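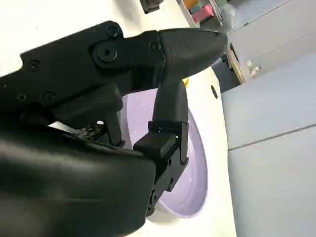 Monday, Harngate workshop. The right hand on station 3 faulted again this morning during the basin handling runs, and the runs were suspended at 9:40. The fault code was 83, finger position deviation, the same code that was recorded twice last week. The second finger had come up toward the upper one and its tip was at, or very near, the underside of the upper fingertip, with the purple basin on the table directly behind the two of them. The controller reported the hand as open. A disagreement of that kind between the reported position and the real one is a safety matter under our site rules, and I have entered it as such.

The stop was made by pendant. The arm held its position and power to the hand was removed in the normal order. Siv Rønning was at the operator's place outside the marked line for the whole of the run, and there was no contact and no injury. I record this plainly in view of the question that was raised after the July event, when the position of the operator could not be established from the notes.

Siv and I then went through the checks in the Danberg manual. The connector at the wrist was seated. The cable showed no damage that we could find by hand. With the power off, the second finger moved freely through the first part of its travel and then became stiff, with a slight catch that both of us felt. The upper finger had no such catch. We did not force either one.

The cycle counter stood at 2090. The service interval for the finger linkages has been set at 4 months and takes no account of cycles, and I have some doubt whether this is suitable for a hand that is used every day. I have written to Solveig Sjöberg to ask that the interval be reviewed. She replied before noon and asked for the logs from the last three faults, which were sent to her.

A second point concerns the software. The hand reported itself as open on the strength of the motor position alone. If the linkage sticks or slips after the motor, the controller has no means of knowing it. Piden were informed of this in writing last year – their answer was that the current limit would detect a blocked finger. It did not do so today until well after the deviation had begun. I have asked for the trace to be kept and for the limit to be left as it is until someone has looked at it.

In the afternoon the hand was tagged out of service and the key for the station was placed in the cabinet. The spare hand is at the Sjöberg site and cannot be released before the end of the week. The basin runs are therefore postponed. Siv will use the time to bring the fault register up to date.

Still open: the trace, the reply from Piden, and the torque readings for the knuckle screws, which I could not find in the folder for this station. The folder for station 4 has them. I will look again in the morning before the call with Solveig.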